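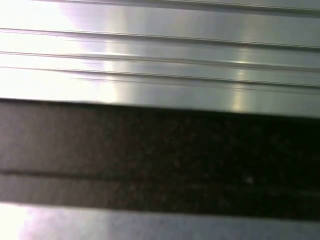
I do this checklist before every CPU swap, and I start with the bench, because the bench is what wrecks things while you're looking at the chip. Mine has a metal top with long ridges and grooves in it, and small screws love a groove. Run a finger down each one. Then tilt your head until the glare moves, since a bright patch of metal will hide a screw perfectly well. I wipe along the ridges, never across them, and I check the cloth afterward for grit.

Swap checklist, desktop towers, bench 2
Filled in Jan 22, 2023

1. Bench top clear and wiped - OK
Found one washer in a groove near the back. No idea which job it came from. It lives in the odds jar now.

2. Bench level, no rocking - OK with a note
There's still a tiny wobble if you lean on the front left. I folded up a bit of card and stuck it under the foot. Ramesh Pant says that's a repair, I say it's a reminder. We need a proper foot before March, please!

3. Power cord out, power button held down - OK
Pull the cord first, then hold the button. I put the cord on the shelf behind me so I can't plug it back in on autopilot (I've done it).

4. Ground strap on and clipped - OK
The Talon strap is getting loose at the wrist, so I swapped it for the spare. If you pick up the Talon one, check that it really touches skin all the way around.

5. Tower on its side, side panel off - OK
Panel goes flat on the floor mat, inside face up. Please stop leaning it on the bench leg, it slides and it makes a horrible noise.

6. Socket looked over before the chip goes anywhere near it - OK
Use the good flashlight and look from two different sides. Bent contacts show up as a spot where the pattern goes dull or crooked. If you see one, stop and write it down, and don't go poking at it with a pick.

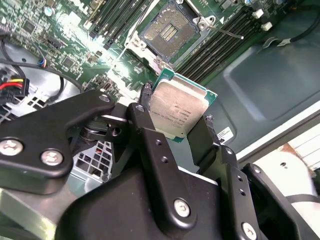 7. Chip held by its edges only - OK
Keep it as low as you can while you line up the corner mark, so if it slips it doesn't have far to fall. Don't slide it around to find the fit. Lift, look, lower again. Scuffs on the metal lid don't bother me much, but anything on the underside is a fail and the chip goes back in its tray.

8. Old paste cleaned off, new paste ready - needs attention
The Kjærgaard wipes are nearly gone, 29 left in the tub and we go through them fast. I've put them on the Falis order along with more paste.

9. Cables moved out of the way - OK
This is the one everybody skips, me included. Drive cables like to spring back over the board right when both your hands are busy. Tuck them toward the drive side and give them a second to see if they stay.
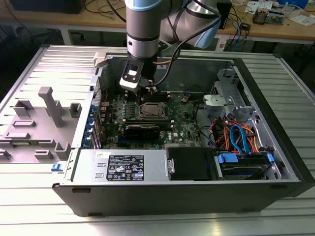
10. Memory and cards seated - OK
Press each memory stick at both ends and check the latches. Same for the graphics card - push it gently and see if it moves.

11. Drive latches closed - OK
They can feel shut when they aren't, so give the drive a small tug.

12. Screws counted back in - OK
All present, tray empty.

13. Logged - OK
Entered as job 374 in the Wutthorpe book. The pen on the string has died again, so bring your own.

Still open: bench foot, wipes, a new strap.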